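How to Pack a Charging Kit for a Long Family Trip

My sister-in-law Shirley Pearce asked me to write this down after our last drive out to Flalham, when three of us (all grown adults, mind you) were fighting over one outlet behind a motel nightstand. I've been putting these kits together for years now and I've settled into a way of doing it that works for our bunch, so pull up a chair and I'll take you through it.

What you'll need

A zippered pouch with at least two pockets, a handful of those little reusable cable ties, a roll of masking tape, a marker, and whatever chargers and cords you already own. Please look through your drawers before you go shopping! I had so many spare cords in the hall closet that I ended up giving a bagful to Lacey Fairclough next door.

Step 1: Write down what needs power

Sit down with a cup of coffee and go person by person. Phones first, then tablets, then the things everybody forgets, like the electric toothbrush, the reading light and Grandpa's hearing aid case. Next to each one, write what sort of cord it takes. My list for the Flalham trip came to 8 lines, and I still managed to leave off my own watch.

Step 2: Gather up the wall chargers

Bring every charger in the house to one big table and lay them all out. Read the tiny print on each one (a magnifying glass helps, and so does a grandchild). You're looking for the output, which is given in volts and amps or in watts. Put the stronger ones together for tablets and newer phones, and keep the little ones for small gadgets that can sip away overnight.

Be a bit ruthless while you're at it. Anything with a cracked case, a wobbly prong or a scorched smell goes straight to electronics recycling. I hung on to a bad one for ages out of pure stubbornness, and Jade Haworth finally took it out of my hand.

I'm fond of the plain cube kind with a USB port in it, and a pair that match will do nicely for most couples.
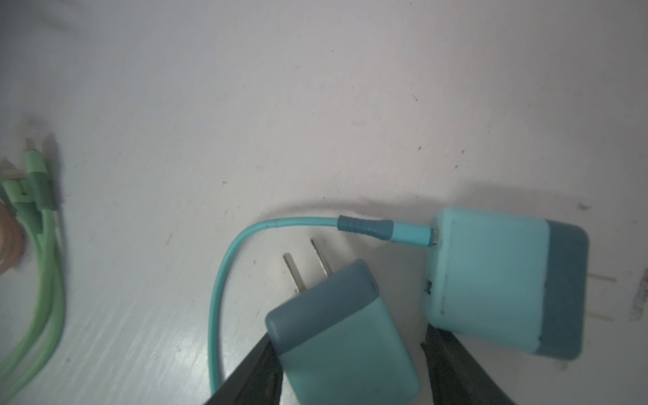
Step 3: Label everything

Tear off a short strip of masking tape, write a name on it, and wrap it around the cord near the plug end. Do the same on the flat side of the charger. If two people have the very same charger, the tape will save you an argument at checkout time. Press it down well at the corners so it doesn't catch on the pouch lining.

Step 4: Coil and tie the cords

Make loose loops as wide as your palm and fasten them with a cable tie. Don't wind them tightly around the charger, however tidy it looks, as that bends the cord right where it's weakest.

Step 5: Pack the pouch

Chargers go in one pocket and cords in the other. Tuck your list in the front, and keep the whole thing in your carry bag where you can reach it.

Before you leave each room, take out the list and check it against the pouch. Look behind the nightstand, too, and in the bathroom by the mirror.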